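How does a robot learn to put stuff away?

Quick one this week because we are behind on everything. But lots of you wrote in after the August issue asking the same thing. Who tells the robot what to do?

Short answer: people show it. Over and over and over.

Long answer, keep reading.

First, think about tying your shoes. Did somebody hand you a list of rules? Probably not. Somebody showed you. Then you tried it, and it was a mess, and they showed you again. Loop, swoop, pull. After a while your hands just knew.

Robots can learn a bit like that. Not with shoes yet (shoes are HARD). With easier jobs. Pick up a thing. Put it in a bowl. Sounds like baby stuff, right? But a robot doesn't know what a bowl is. Doesn't know what "in" means either. It has motors and a camera and a lot of numbers.

So what's an example?

An example is one try, from start to finish, saved on a computer. Arm starts up high. Comes down. Fingers close. Arm moves over. Fingers open. Done. The computer saves the camera pictures the whole way through, and it also saves how bent every joint of the arm was. Pictures plus joints. That's the recipe.

Scientists call it a demonstration, or a "demo" if they're in a rush. They are always in a rush.

We called up Zinash Mersha, who works on a project called Jemal. She steers a robot arm for a good chunk of her day. Does she use a joystick, like a video game? Nope. She holds a small arm, and the big arm copies her. She bends her little one, the big one bends too. "My shoulder gets tired before the robot does," she told us.

How many examples do you need?

More than you think! Zinash's group wanted 1000 good ones for a single job. They ended up recording 1111, becuase some got thrown out. On the first Tuesday they only got 56. Everybody was slow. Her friend Halvard Berge kept squeezing too early and grabbing air.

What gets thrown out? Tries where the computer froze. Tries where somebody sneezed and the arm jumped. But here's a funny thing, a few of the misses get kept. If the arm drops something and then picks it up again, that's a useful lesson. Now the robot has seen how to fix a mistake.

Why not do the same one 1000 times?

Good question, it came from a reader named Shewit Ejigu, age 6. Say the bowl is always in the same spot. The robot might learn "go to that spot" and never learn "find the bowl." Then you slide the bowl over one inch and plop, toy on the table.

So you mix it up. Move the bowl. Swap it for a different color one. Turn the toy sideways. Put some extra things on the table that the robot is supposed to leave alone, that part is sneaky.

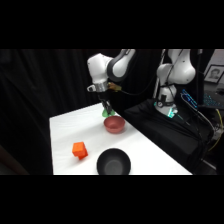 After all that recording comes the learning part, and it's kind of boring to watch. No arms moving. A computer looks at the examples again and again. It makes a guess: when the camera sees this, where should the arm go next? Then it checks the guess against what the person really did. Wrong? Change the numbers a tiny bit. Guess again. This can go on all night, while Zinash is home asleep.

Then test day. Nobody steers. The team sets out the toys, stands back, and waits. The first test at Jemal was pretty bad, the arm went down next to the toy and closed its fingers on nothing, just like Halvard. They added more examples and tried again.

Try it at home

You need a friend, a bowl, a sock and a scarf. Blindfold your friend with the scarf. Hold their wrist and move their hand gently to the sock, then the bowl. Do it 6 times. Now let go and see if they can do it alone. Then move the bowl and dont tell them. What happens?

Write down what happend and send it in. We print the best ones.

Words to know
Demo: one try, saved from start to finish
Gripper: the robot's fingers
Joint: a place where the arm bends, like your elbow

More like this
Why do robots have so many elbows?
Can a computer smell? Huguette Gaillard finds out
The sorting machines of Utthorpe
Ask Shamim Orakzai: your battery questions
Make a paper gripper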